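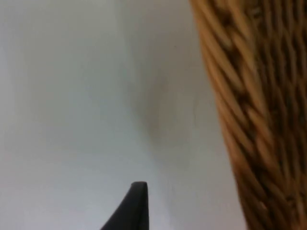

A woven basket and the dark tip of the gripper, in close-up, at the Grestik training room in Prakuvthorpe.

PRAKUVTHORPE – Grestik opened its robot training room to visitors on May 22, 2025, and put people with no background in robotics at the controls. Short turns, long line.

The system is called Mitonar. An operator works a pair of hand controls, the arm copies the motion, and every run gets saved with the pictures from its cameras. Those recordings are what the software learns from later. No code written by the person driving.

The tasks are plain ones. Pick a thing up, put it in the basket, take it out agian. Grestik says it has 700 recorded runs so far and wants a lot more before July, when the first hands-off tests are planned at the Barrios warehouse across town.

Training for a new operator takes 35 minutes. Most of that is learning to slow down, according to the company – beginners tend to rush the last inch and close the gripper early.
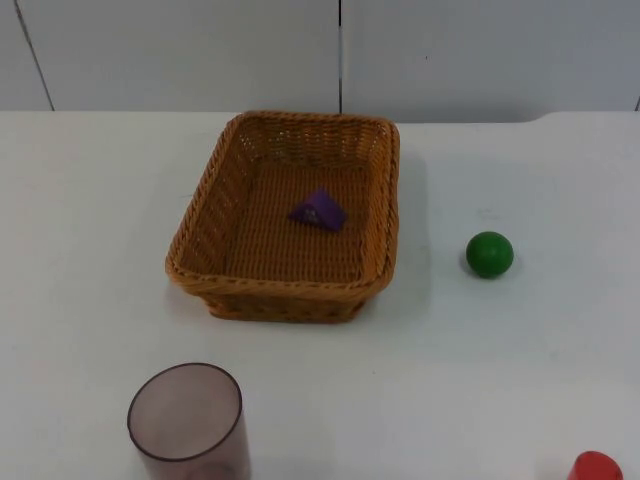 Round things are a headache for learners, staff said. A ball can roll off if the fingers meet it too high, and a basket with a raised rim means lifting well clear before moving across. Flat-sided pieces are easier to grab but have to be lined up first. Objects get moved between runs so the software doesnt just memorize one spot.

Operators can also take hold of the arm and guide it by hand. Slower, but Grestik says it gives smoother paths for some jobs, mainly reaching into tight spaces. The two kinds of recording are kept in separate sets for now.

The company is taking on 20 part-time operators for the summer. Shifts are 2 hours, paid, training included. Sign-up is at the front desk at Grestik, and a second open day is planned for July – date still to be set.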